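21 November 2022
Notebook, bank robbery note-matching side project

Back on the Rebelo question. Rebelo claims its text matcher can tell whether two demand notes passed to bank tellers were written by the same person, from wording alone, no handwriting. I said in March that I didn't believe it. I have now run the whole set and I still don't.

Set: 169 transcribed notes, all from closed cases with a conviction, so we know who wrote what. Trireso did the transcription. I re-read 40 of them against the scans and found 6 with errors, mostly spelling the transcriber had quietly fixed. "Dont" became "Don't", "teh" became "the". If the matcher leans on spelling at all, we fed it cleaned-up robbers. Asked Trireso for raw versions. No reply yet.

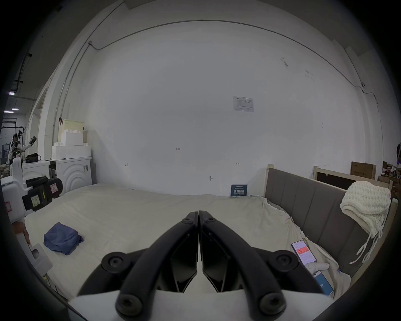

Blue cloth folded on the sheet, knit blanket over the headboard.

First pass: scores look great. Too great. Most of the high-scoring pairs come from the same police report, and the transcripts still carried the report's own header style. One department writes NOTE READ AS FOLLOWS in front of everything. Stripped the headers, ran it again, and the scores dropped hard. Would like to know whether the Rebelo demo had the headers in.

Second pass, headers off: it pairs any two notes that say "no dye packs". Lots of people say "no dye packs". They saw it in the same movies. Same trouble with "I have a gun" and "stay calm". A short note just doesn't have much in it to go on, and the shortest in the set is 3 words long.

It did get one pair I'd have missed. Two notes with the same odd phrase about "the second drawer", two counties apart, same guy. Fine, credit for that. A plain text search for rare phrases finds it too. I checked. Took less time than loading the model.

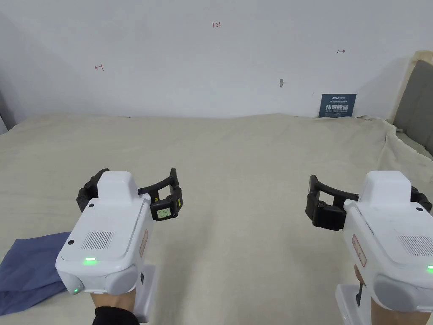
Wall with "123" in red and the small red arrows, cream fabric below.

Lelik wants a yes or no on using this for open cases. My answer is no for now. A false match here means somebody gets a knock on the door for a robbery they had nothing to do with, and the tool prints a percentage next to it that looks a lot more solid than it is. Couldn't find anywhere in the manual what the percentage is a percentage of.

The Fletum people say their version handles short text better. They would. Same test for them, same notes, headers off, before anyone sits through slides.

To do:
- raw transcripts from Trireso, chase again
- rerun with the common phrases masked
- shuffle the case labels and see if the scores even notice
- write down the rare-phrase search properly, it's in a scratch file with no comments
- find out who already told the detectives this works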